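Seltus Kitchen, Trodville - Questions We Are Often Asked

Search the questions
Type a word, for example "rice"
Search

We are a shared kitchen which people rent for cooking together, for family meals and for small classes. On this page we have collected the questions that come most often by e-mail. If your question is missing, please write to Niloufar Ghaffari, who answers the kitchen's post.

How many guests can eat at the table?

Please plan for 5 persons if everybody should sit with a full plate and a bowl. For a larger group it is better to put the food on the counter and let the guests serve themselves.

Is the cutlery included?

Yes. Forks, spoons and chopsticks are included in the price. Knives for the table are kept separately and you should ask for them when you book, as many of our groups do not use them.

Where do I find the chopsticks?

Look first in the wooden holder on the long table. The long wooden utensils for cooking stand in the same holder, so please take out what you need before the guests sit down. Some people prefer to lay everything on the cloth in advance and this is also fine.

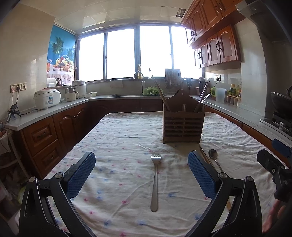 The long table with fork, spoon and chopsticks, and the utensil holder near the far end.

Do I have to use the tablecloth?

We ask you to leave it on. The cloth with the small pink and blue flowers is for daily use and you do not have to iron it. If something is spilled, tell us at the end and we will wash it here. Please do not put hot pots directly on it - there are mats in the drawers.

May I bring my own tablecloth?

Yes, you may. Fold ours and put it on a chair. Put it back when you leave, even if it has wrinkles.

There are two rice cookers. Which one should I take?

For a small group take the white one with the label on the front. The bigger, cream-coloured one is better for a party. Parviz Mahmoudi teaches our Mazandarani cooking class and he always starts the big one before he cuts any vegetables, which I can recommend also to you. Wash the rice in a bowl and not in the inner pot, because the coating scratches easily.

Can I run both rice cookers at the same time?

You can, but please plug them in at different sockets. In March we lost the electricity in the middle of a class for this reason, and the rice of the second group was finished at nearly ten in the evening.

How do I clean the wooden utensils?

Wash them by hand with warm water and a little soap, then dry them with a towel. Let them lie on the counter until they are dry also inside the grain, and only then put them back in the holder. If they go in wet, the bottom of the holder gets dark spots. We had to throw away one holder already, a nice one that I brought from Murau.

And the worktop?

A soft cloth is enough for the grey speckled surface. Do not use scouring powder. Lemon juice and vinegar should be wiped away at once. The same cloth can be used for the cupboard doors, but wring it well, and go along the arches of the panels where the flour likes to stay.

What does it cost if I break something?

For a bowl or a cup we ask nothing. For the rice cookers we keep a deposit of 200, and you receive it back when the kitchen has been checked.

Can I leave food for the next group?

Unopened packets of rice or tea, yes, with pleasure. Cooked food please take home with you.

Answers last checked: November 29, 2018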